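Buying Secondhand Wood Furniture Online: Your Questions

Last updated: June

Is "solid wood" in a listing worth anything?

Not much. Sellers type it because it helps the listing sell, and plenty of them have never checked. I have seen it on pieces with paper peeling off the corners. Treat it as a claim to be tested, same as "antique" and "barely used."

How do I test it from photos? 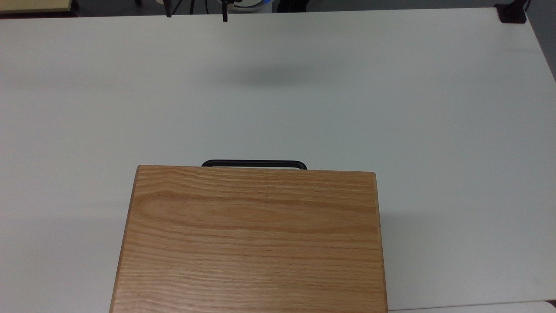
Start with the grain, and be stingy about what you let it prove. Grain tells you what the surface looks like and very little about what's under it. Take the light honey-brown oak top in the photo, with its long wavy bands running across the width. It's nice to look at, and I still wouldn't call it solid or veneered from that view. You need to see whether the lines on top carry on over the edge and down the end. Ask for a close shot of a corner. If the seller sends you another shot of the top, ask again, and if that fails, offer less.

Isn't veneer always junk?

No, and the people who say so are often selling something solid. Good veneer on a sound core can outlast cheap pine. What you want to avoid is paying the solid price for it. Veneer also limits how many times you can sand, so a piece with a bad scratch is a bigger gamble.

The seller says it's by Orine or Birkirberg. Does that matter?

Only if there's a label or a stamp, and only a little then. Renzo Sorrentino, who repaired furniture for 40 years and taught me most of what I know, used to say that labels move around more easily than dressers do. Ask for a photo of the mark and where it sits on the piece. "My aunt always said it was a Birkirberg" should cost you nothing extra.

Are the price guides any good?

I don't trust them. The Mahasneh guide put a plain oak dresser at 4,000 dollars last year. I watched three like it sit unsold at well under half that. Asking prices are wishes. Look up what things sold for, in your area, and ignore anything oddly exact. One seller wanted 2,933 dollars for a desk and told me a computer had worked it out - I'm sure it had.

What should I ask about drawers?

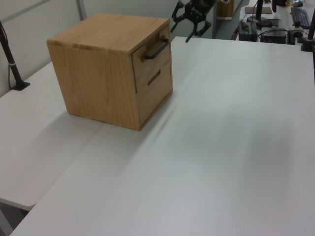 Do drawers need to be dovetailed to be worth buying?

Dovetails are a good sign, but machines have cut them for a long time and they don't prove age or quality. A drawer that runs straight and has a firm bottom is worth more to you than a pretty joint. Ask for a short video of each one being opened all the way.

Can I get rid of a smoke smell?

Sometimes. Airing it out for a few weeks helps. The sprays, in my experience, add a second smell. Amedeo Bianchini wrote in to swear by the Terurau odor blocks, so I bought a set, and my nightstand smelled of smoke and limes until I gave it away.

Should I pay for delivery?

Around 70 dollars for a local trip seems fair to me. Get the price in writing, and find out if it includes stairs. "Curbside" means the curb, even in the rain.

Can I trust seller ratings?

Up to a point. Most buyers rate on the day of pickup, before a leg has had time to wobble. Read the bad ones first.

18 comments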